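Hard water, five months on
Posted 11/13/18

The move from Memport to Vundport was a move from soft water to hard water, and I did not give it any thought until the kettle had been in use for a fortnight. This post sets down what I measured, what I changed and what I would leave alone. It is mostly for my own reference, but two readers asked about the softener after it was mentioned in passing in the boiler post, so it is written out in full.

What the water is

The local supply is listed at 194 milligrams per litre, expressed as calcium carbonate. That last phrase matters. Hardness figures are quoted in several ways (as calcium, as calcium carbonate, in degrees of one country or another) and the numbers differ by a large factor. A figure given as calcium only has to be multiplied by two and a half to compare it with one given as calcium carbonate. The setting dial on a softener or a dishwasher may want any of these. Mine came with a leaflet that used one unit in the text and another in the table on the back.

I checked the listed figure with a drop test kit. You fill a small tube to the line, add the reagent a drop at a time, shake it, and stop when the colour goes from red to blue. The result can only be as fine as one drop, so it will not tell you whether a published figure is exact, but it will tell you whether you are in the right band. I was. Paper strips are quicker and much coarser. I keep a few for checking the softened side, where all I want to know is yes or no.

Hardness is not all of one kind. The part that makes scale is the temporary hardness, the calcium held in the water with bicarbonate. Heat the water and the bicarbonate breaks down, carbon dioxide is driven off and calcium carbonate is left as a solid. The permanent part, mostly sulphates, stays dissolved when the water is heated and does not fur up a kettle, though it still uses up soap. A total hardness figure does not tell you the split. For that you want the alkalinity as well, which most kits of the cheaper sort leave out.

Where the scale goes

Scale forms on the hottest surface the water touches. In a kettle that is the plate. In a hot water cylinder it is the immersion element or the heating coil, and the coil is the expensive one. The cylinder here had been left by the previous owners with its thermostat set well to the top of its travel, and the water at the tap came out at up to 70 degrees. I turned it down before doing anything else. It still has to be hot enough to keep bacteria in check in the stored water, so this is a setting with a floor as well as a ceiling, and the floor is the more important of the two. Check the guidance for your own system before touching it.

The shower head was the next place. The outer ring of nozzles had closed up and the inner ones were spraying sideways. I took the head off, left it in a bowl of warm citric acid solution for an hour and rubbed the nozzles with a thumb. Most of the rubber nozzle types clear like this. Citric acid is cheap in powder form and has no smell. Two things to note about it. Used too hot and too strong it can leave calcium citrate behind, a white deposit of its own that is harder to shift than you would like, so warm is enough. And it must be kept off marble and limestone, which are themselves calcium carbonate and will be etched in the same way that the scale is.

Vinegar does the same job more slowly and makes the room smell of vinegar.

The softener

I had a quote from Amissah, a plumbing firm on the far side of town, for a twin-cylinder unit, and decided against it on space. What went in, in July, was a Standberg single-cylinder unit under the sink, fitted by the same firm. The work was a bypass of three valves, a drain line with an air gap, an overflow to the outside wall and a separate unsoftened feed for the drinking tap. The fitting took a morning. Most of that was spent on the overflow, as the wall is thicker than it looks.

The working part is a bed of resin beads carrying sodium. Calcium and magnesium in the water swap places with the sodium as the water goes through. When the bed has given up most of its sodium it is washed through with brine, the swap runs the other way and the calcium goes down the drain. There is nothing more to it than that, and most of the difference in price between units is in how they decide when to wash the bed.

Mine decides on volume. At the hardness I entered it regenerates after 1058 litres, a figure the display gives and which I have no control over except by changing the hardness setting. Timer units regenerate on a fixed number of days whether or not any water has been drawn, and if you are away a good deal they waste salt. The single-cylinder type has one drawback. While it is regenerating, any water drawn is hard. It does so at two in the morning by default, so the practical effect in this house is nil.

Salt use so far has been 16 kilograms. I buy tablets. Granular salt is cheaper, but it is not suitable for every unit, and in a damp cupboard it can set into a crust with a hollow beneath it, so the level looks right while the brine is weak. If the strip on the softened side starts showing hardness and the salt appears full, push a wooden spoon handle down through it before calling anyone out.

Settings that need changing afterwards

Softened water through a dishwasher with its own softener still switched on is a waste of salt. The dishwasher softener should go to its lowest setting or off. Detergent should be cut back too, in the dishwasher, the washing machine and at the sink. I cut it by half and then by a little more. Too much detergent in soft water brings its own faults, and they are easily taken for the ones you have just paid to get rid of.

The heating circuit is a separate matter. It is a sealed loop and the same water goes round for years, so there is very little scale to be had from it after the first fill. Some boiler makers do not want softened water in it at all, on account of the heat exchanger metal. I filled mine from the hard side, with inhibitor, and left it.

Spots, film and etching

Kitchenware is the part people ask about, and three different faults get called by one name. They need different treatment.

Spots are what is left when a drop of water dries. Everything dissolved in the drop stays on the surface. With hard water the residue is chalky and has to be wiped with acid. With softened water there is still a residue, as the sodium salts have not gone anywhere, but it rinses off with plain water. A softener does not reduce the total dissolved solids in any useful way. Anyone sold one on the promise of spotless glasses has been misled.

Film is an even haze, usually a mix of carbonate and detergent. It shows most on coloured plastic and on glass. Wipe a patch with a cloth dipped in citric acid solution. If the patch goes clear, it was film.

Etching is damage to the glass itself. It looks like film, sometimes with a faint rainbow, and acid does nothing to it. It comes from very soft water, hot cycles and too much detergent, over many washes. There is no cure. This is the reason for cutting the dose back, and for using the cooler cycle for glasses.

Stainless steel is the most forgiving. White marks wipe off with acid. Rainbow marks are a thin oxide or mineral layer and do no harm; the same acid will often lift them. Small brown specks on cutlery are usually not the cutlery rusting but iron carried over from something else in the basket, commonly a cheap knife or a worn rack. Salt left on the steel will pit it in time, so if you refill the dishwasher salt and spill some, run a rinse straight away with the machine empty.

Plastic dries badly whatever the water. It holds little heat at the end of a cycle, so the drops stay on it long after the steel and china are dry -- and a drop that stays is a drop that leaves a spot. A cloth is the answer.

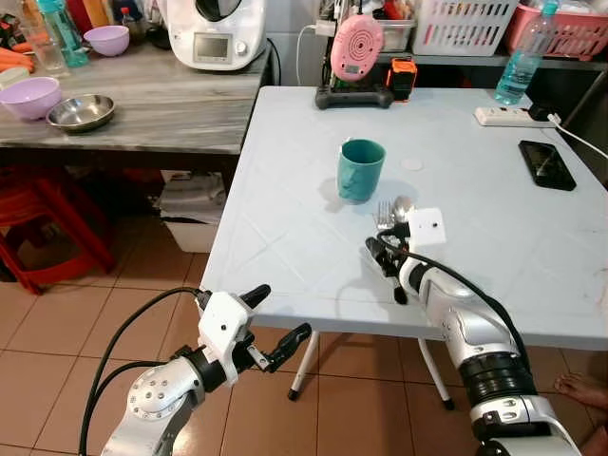 A fork and spoon.
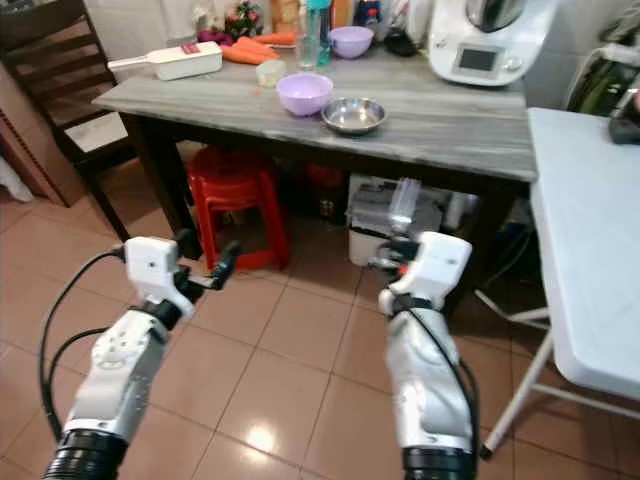

Bowls in plastic and stainless steel, with a glass and a water bottle on the same table.

Drinking water

The drinking tap is on the hard side and will remain there. Softened water carries added sodium in proportion to the hardness taken out, and it is not advised for making up baby milk or for people on a low-sodium diet. Check the local limit if your supply is harder than mine. There is also the taste, which I found flat, though after years of Memport water I ought to be used to it.

The kettle is filled from the drinking tap and therefore still scales up. I descale it with a spoonful of citric acid in a half-full kettle, warmed but not boiled, then two rinses. I tried a small mesh ball of the sort sold to collect scale. It collects scale. So does the plate underneath it.

Magnetic and electronic conditioners

I was asked about these as well. I have not fitted one and have no measurements to offer. They do not remove calcium, so a drop test will read the same on both sides, and a before-and-after test of that kind proves nothing either way. A fair test would need two identical heating elements on the same supply, drawn off equally and weighed at the end. If I can find a second kettle of the same model I may try a cut-down form of it over the winter and post the weights.

Outstanding jobs: the outside tap is still on the softened side and needs moving before the spring, and the check valve on the bypass weeps slightly when closed. Amissah have been told about the valve.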